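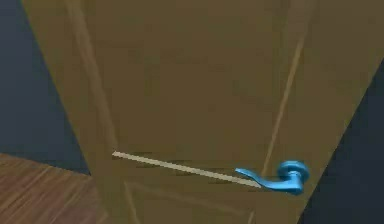
The arm at the lever handle in the simulated flat.

Marlina Pangaribuan looks after a robot that exists only on a server. It is called Bundik, it has one arm, and its job at Suvo is to practise getting around a small flat and opening the doors. She treats it like any other machine that has to be kept running.

"People think there's nothing to maintain," she says. "There's the joint limits, the contact settings, the handle spring. They all drift away from the real arm if you leave them alone."

Each Saturday she runs a check of 35 door openings and compares the forces with a log from the real cell.
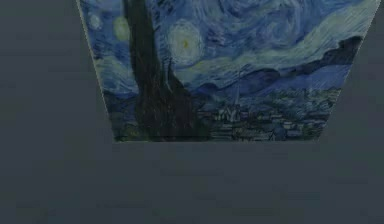
If the two disagree, she starts with friction. In August the lever began springing back too hard, and she spent two days on the gripper before she looked at the handle. A colleague, Gilang Chin, had changed the spring value and saved it under the old name. "We keep a change sheet now," she says. "Value before, value after, initials."

The camera comes next. She reloads the mount position from the last measurement of the real arm — it is held in a separate file — and moves the arm to five fixed poses. A pose that comes out wrong gets measured again on the real cell. 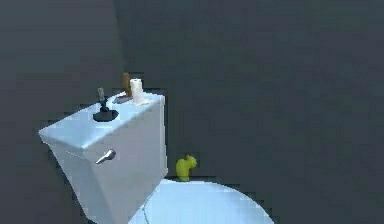
What fails most often?

The collision shapes. Small items and thin parts are the worst, she says, and when two shapes overlap at the start of a run the solver pushes them apart with far too much force. She opens the contact view, finds the pair and trims one of them by hand.

Suryani Sutanto, who runs the real cell, sends over new joint readings after every gearbox service. Marlina enters them the same day. The last set moved the wrist backlash enough to drop the check to 91 per cent, and she had to retune the wrist damping before it would pass.

"I'd like that to load by itself," she says. "At the moment it's me and a spreadsheet."
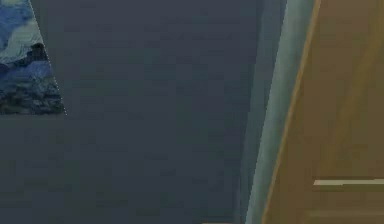
Wall, painting and door in the simulated flat.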